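Kumstead Interiors Forum > Common Areas > Artificial Arrangements

Subject: Vases for the reception tables

Mariama Yakubu (moderator)
Aug 16, 2021
Members are invited to comment on the proposed artificial flowers for the reception tables. The roses are in the tall dark vase and the tulips in the ribbed brown glass. The mixed pastel bouquet has been assigned the teal vase. 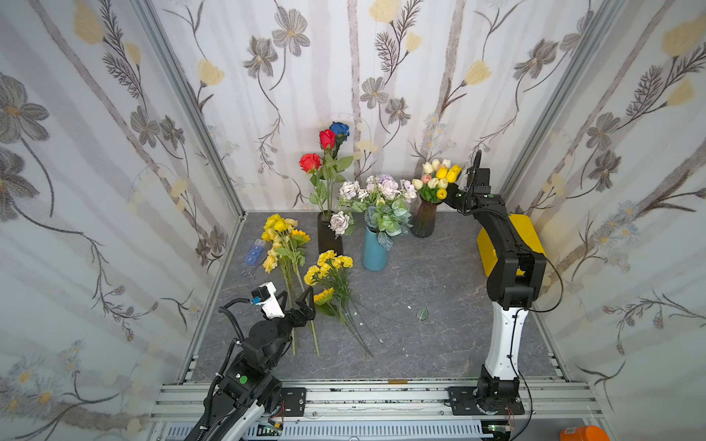
The allowance is $487 for all tables. Comments on color and height are requested.

borkamex_desk
Our office supports the tulips as submitted. We do not support the blue rose. Visitors will see it before anything else, and it does not match the red ones. 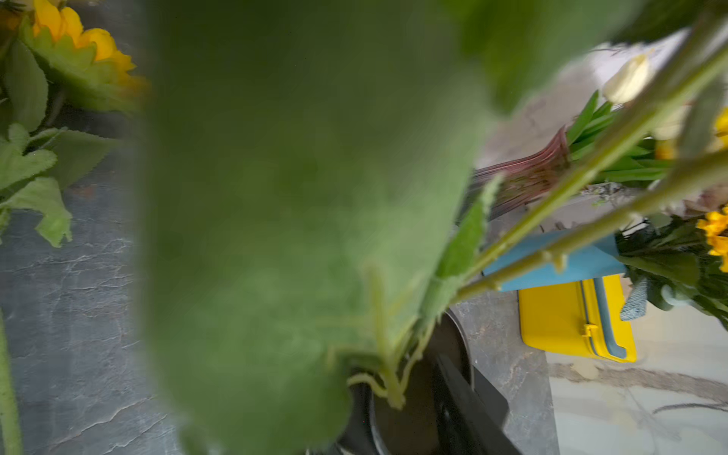 Stem length also requires a decision. Long stems should be trimmed before purchase of any further vases.

Ostero_Facilities
We respectfully disagree on trimming. Cut stems cannot be moved to a taller vase later. Bending the wire at the base is sufficient. 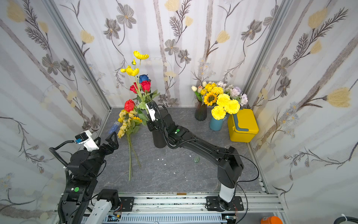
We further request that tables be wiped after each change of flowers. Leaves come off these stems easily.

kikuchi_annex
The sunflowers should have a vase of their own. Next to pale roses they are too strong.

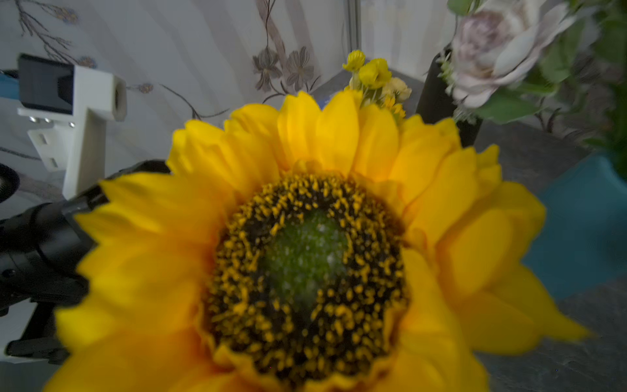

borkamex_desk may wish to reconsider the blue rose, as it was well received at our annex in May.

borkamex_desk
Our position on the blue rose is unchanged. We accept bending in place of trimming.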